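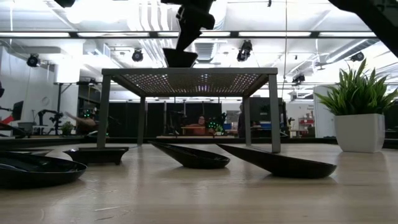 Skirkora Tabletop and Storage Team

FOR RELEASE June 26, 2018

Skirkora Gives the Dish Pile Somewhere to Go

FLULONHOLM -- Skirkora, maker of modest household goods for people with more dishes than shelf, today announced the Mugo, a small gray metal stand with four legs and a top full of holes. It goes on the table. Things go on it, and other things go under it. The company has spent 13 months getting to this point and feels the time was well used.

The Mugo is the first piece in the Purnumel line, a group of plain racks, risers and stands meant for the awkward hour between drying the dishes and putting them away. In many homes that hour lasts until the next meal. Skirkora has looked into this at some length, mostly in its own lunchroom, and does not expect to change anyone's habits. It would merely like the pile to be shorter and wider apart.

The idea is older than the company. Skirkora's design files include a copy of a household account book from 1761 in which a Flulonholm innkeeper complains of "no place for the platters but upon the other platters." The design team pinned the line to the wall in May of last year and worked from there. The innkeeper is not credited on the box.

The perforated top is the part the team argued over longest. A solid top was cheaper and was favored by everyone who had to pay for it. The holes won because they let light through to whatever is kept underneath, and a shelf that hides its contents in the dark tends to become a shelf for things you own 2 of, having forgotten the first. They also make a pleasant grid of dots when there is a bright ceiling above, a feature the team did not plan and has been happy to accept praise for.

Dark dishes have been the main company for the Mugo on the team's table: a round plate, a rectangular tray, and a pair of long boat-shaped dishes. Boat-shaped dishes are a known problem in the storage trade. They do not stack with plates, they do not stack with bowls, and they lean on whatever is nearest with an air of having been there first. The team recommends sorting the flat pieces before the long ones, and keeping the heaviest on the table itself. The top is best left to light things and items in daily use.
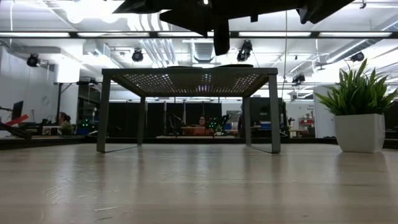

The Mugo stand on a light wooden tabletop, with a potted plant at right.

The plant is not included. Early readers of the catalog asked about it more often than they asked about the stand, and Skirkora wishes to be clear that it sells neither the plant nor the square white pot. It can say only that long green leaves look well beside gray metal, and that anyone with a plant of the sort should feel free to go ahead.

A first run of 3000 stands has been made in gray. Other colors were discussed. Gray goes with dark dishes, white dishes and the dishes one was given and cannot get rid of, and the discussion was short.

The Mugo ships in one box and takes about 2 minutes to set up, most of which goes to finding a clear spot on the table. Wipe it with a damp cloth and dry it with another one. Crumbs will fall through the holes, and customers are advised to lift out the dishes underneath before wiping, or to wash those again as well.

The stand is on sale from today at the Skirkora shop in Flulonholm and through shops that carry the Purnumel line. A taller version is being worked on -- the team is still arguing about its holes.

Stores wishing to see a Mugo before ordering may ask the Tabletop and Storage Team for a loan sample. Please send it back without the crumbs.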